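Keeping Bedding and Spare Linens Fresh Between Seasons

Bedding takes up more closet space than anything else in most homes, and it tends to go musty when it is put away in a hurry. The steps below work for quilted pads, blankets, pillowcases and the odd printed cloth that lives in the same cupboard.

Wash before you store

Body oil and skin flakes turn yellow over a few months, even on bedding that looks clean. Wash everything at the warmest setting the label allows and skip the fabric softener, which leaves a film that holds odor. A half cup of white vinegar in the rinse takes care of stale smells. Do not mix it with bleach.

Dry longer than you think

Quilted items feel dry on the outside well before the filling is. Run them through the dryer, let them sit for 2 hours, then feel along the stitching. Any cool spot means another cycle on low. If you line dry, turn the piece over at midday.

Sort on the bed

A made bed is the best sorting table in the house. Lay garments and linens out over the bedding and make one pile to keep, one to mend and one for rags.

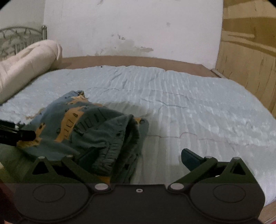 Sorting on top of the bedding

Check hems and corners as you go. Loose threads are easier to fix now than in January, when you want the blanket that night.

Folding without hard creases

Pull each cloth out by its corners first, so the weave lies straight. Fold in thirds instead of halves and the crease will not land in the same place every time. Thin prints can be rolled around a cardboard tube.

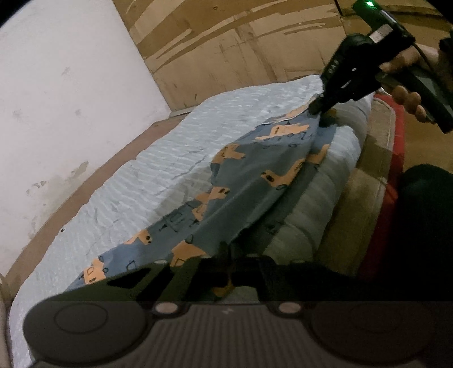 Photo: Broltside Home Pages

Refold stored pieces once or twice a year – August is a good month for it, before the cold-weather bedding comes out again.

Where to keep it

Use cotton bags or an old pillowcase. Plastic bins are fine in a dry room but trap moisture in a basement. Keep the lowest shelf clear of outside walls, and leave a hand's width at the back for air.

Cedar blocks help with moths only while they smell of cedar. Sand them lightly when the scent fades – 200 grit paper is fine – and keep the bare wood off white fabric, as the oil can stain.

More in this section: Getting candle wax out of cotton | How to wash a feather pillow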